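Fabric care thread, because four people asked me how I clean my upholstered bench. I am not a professional. I only have one bench and too many opinions about it.

1/ The bench came from a small shop named Skirby, used, in May. The seat is padded and the cover does not come off. I looked for a zipper for a long time. There is no zipper. So everything I write is for covers that must be cleaned in their place.

2/ First rule: find the label. Mine was under the seat, stapled on the inside. It had a W, so water is allowed. If yours has an S, please stop reading me, because water will leave a ring and you will be angry with me.

3/ Vacuum before any water. Slowly, with the flat nozzle, two directions. Dust together with water makes a gray soup and the soup goes inside the weave. I learned this on an armchair that we do not own anymore.

4/ For the mix I use 800 ml of lukewarm water and one small spoon of Ellov, the one without perfume. More soap does not clean more. It stays in the fabric and new dirt comes to it very happily.

5/ Test on a place where guests don't look. I did it at the back, near the wall, and I waited until the next morning. Yes, a full night. Wet fabric always looks darker and you cannot judge it.
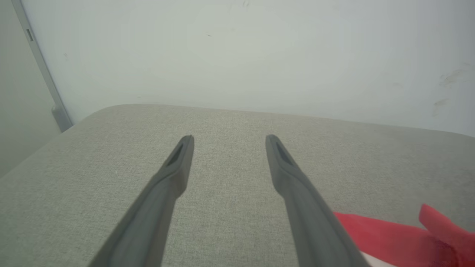 6/ Light gray fabric is more difficult than people think. They say gray hides everything, and for crumbs maybe it does. But a drop of coffee has a very clear border on it, and a water mark too. What saves me is the fine speckled weave, you can see it over the whole seat, because the eye already expects small differences there. On a completely flat color I would be more afraid.

7/ Now the cloth. Please use a white one when it is wet. Colored cloths are good for dry dusting, but a new one can give its color to a pale seat. I know a person who has a pink sofa arm because of this. (The person is me, the arm belonged to the armchair from post 3.)

8/ Press, don't rub. Put the cloth on the spot, push with the flat hand, lift, turn to a clean side, again. Rubbing makes the little fibers stand up and then you have a clean spot that looks like a dirty spot.

9/ Always work to the border of the panel, from seam to seam. If you clean only the circle of the stain you will have a nice clean circle. For my seat this means all of the top, also when only one corner needs it.

10/ The rounded edges get dirty first, because the legs touch them all day. I do them last, with the cloth almost dry. Padding under a curve drinks a lot and it dries very slowly there.

11/ Drying: open window, fan on low, nobody sits. My family is informed by a paper on the seat. No hair dryer, please. I tried it once and the fabric felt hard like cardboard for some weeks.

12/ Costs, as somebody will ask. The bottle of Ellov was 4 dollars and I still have more than half. The company Campos wanted 100 for one visit. They are probably very good, but the bench itself was 225 and I could not explain this to myself.

13/ Somebody wrote to me about Temance spray, the protection one. I used it on chairs before. It works for water, for oil I did not see a difference. On the bench I don't use it, I did not like the smell in a small room.

14/ How often? Vacuum every week, the wet cleaning two times in a year. Between these I only take care of accidents, and I do it at the same minute. Fresh coffee is five minutes of work. Old coffee is a full Sunday.

15/ Question from the replies: does it work for velvet? I don't know – I never had velvet. Please ask somebody who has it.

16/ Another one: baking soda. I use it dry, for smell only, left for an hour and then vacuumed. Do it before the wet part. If it gets wet in the weave you will find white powder at the seams until winter.

17/ If your bench also has wooden legs, put a piece of foil around them before you start. I forgot it and now one leg has a pale spot. It stands on the wall side now.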